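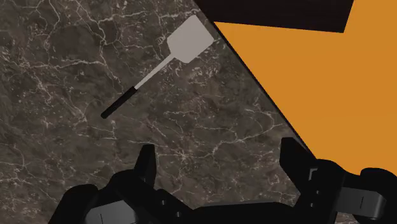

Kitchen cell, wrist view, attempt 41. Fingers open.

The Rollico arm had stopped with its fingers apart, and the log said it was holding a spatula.

Marjorie Tapley read the line again. GRASP CONFIRMED. LOAD 205 GRAMS. She opened the next entry and found the same load, to the gram, and the same in the one after that. It went back 7 attempts.

"A real load drifts," she said over the phone. "This one is frozen."

Esther Biwott was in the Trellwood office, where the software was kept. "Is the arm moving?"

"In simulation, it's parked. The one in Memeck is due to start the same program at noon."

"Then hold Memeck."

Tapley set the hold. It took two passwords and a reason. For the reason she typed: force reading stale, gripper state unknown.
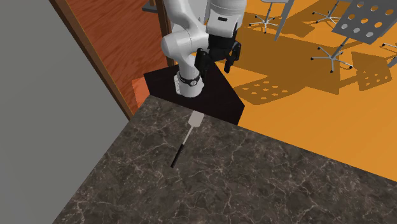

The fault was in a check Karamanlidis had added in February. If the force sensor failed to report within 100 milliseconds, the program used the last good value. It had no limit on how many times it could do so. Tapley switched to the room camera and compared it with the log. The spatula lay with its blade at the far edge of the counter, and the gripper hung beyond it with nothing between the fingers. According to the program, the next step was to carry the utensil to the sink at full speed.

"What would it do in Memeck?" Biwott asked.

"Carry nothing, if we were lucky. If it had a knife half gripped, it would carry that the same way."

Biwott was quiet for some time. Tapley could hear typing.

"I can make it fault after two missed reports," Biwott said. "Stop, brakes on, call a person."

"One."

"One will stop it all day long."

"Then they'll fix the cable," Tapley said, and left the hold in place.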